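I Finally Replaced My Oven Thermometer (Virka Dial, Long Review)

I bake a lot of bread, and my oven lies to me. It's a Grastia, it came with the apartment, and the knob says 450 when the inside is nowhere near it. For years I just baked everything a little longer and hoped. Then I ruined a whole batch of rolls for a family lunch and ordered the Virka oven thermometer that same evening, the plain dial one that hangs off the rack.

I've had it for 7 months now, so I feel like I can say something useful.

Setup

There isn't any, really. You hang it or stand it up. The hook is wide enough for my rack, which has fat wires, and my old Urkar kept sliding off those and landing face down on the oven floor (usually in the middle of something with cheese on it). The Virka has stayed put every single time except once when I yanked the rack out too fast, and I blame myself for that one.

Reading it

The numbers are big and dark and I can see them through the door with the light on. My oven light is pretty dim, too! The only thing I don't love is that the marks between the big numbers are tiny, so 375 is easy but 385 is a guess. If you make candy or macarons you may want something fussier.

How it changed my baking

The first thing I found out was that my oven runs 33 degrees cool at the top end and is almost dead on at 300. So my cookies had been fine all along and my bread never stood a chance. I turn the knob up past the number I want now, wait for the needle to settle, and the crust on my loaves is so much better — dark and crackly, with a bottom that sounds hollow when I knock on it. Preheating also takes way longer than the beep says. I give it an extra half hour for bread and I don't skip it anymore.

Cleaning

Grease gets on the glass and turns brown. Warm soapy water and a soft cloth takes most of it off if I do it every couple of weeks. I let it go a whole month in June and had to scrub, and there's a faint yellow ring at the edge that I think is permanent. Don't put it in the dishwasher. The little card in the package says so and I believe it.

Would I buy it again?

Yes, and I did, for my sister. I'd take off one star for the tiny marks and the yellowing, so 4 out of 5 from me. If you can spend more, the Ra with the probe is nicer to read, but then you have a cord hanging out of the door and I know I'd catch my sleeve on it.

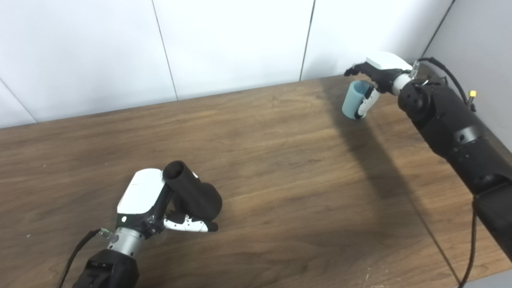

A Quick Note on Batteries

It doesn't take any. I got asked this twice after my last post, so there you go. The Ra does need them, and they weren't in the box when I borrowed one to compare.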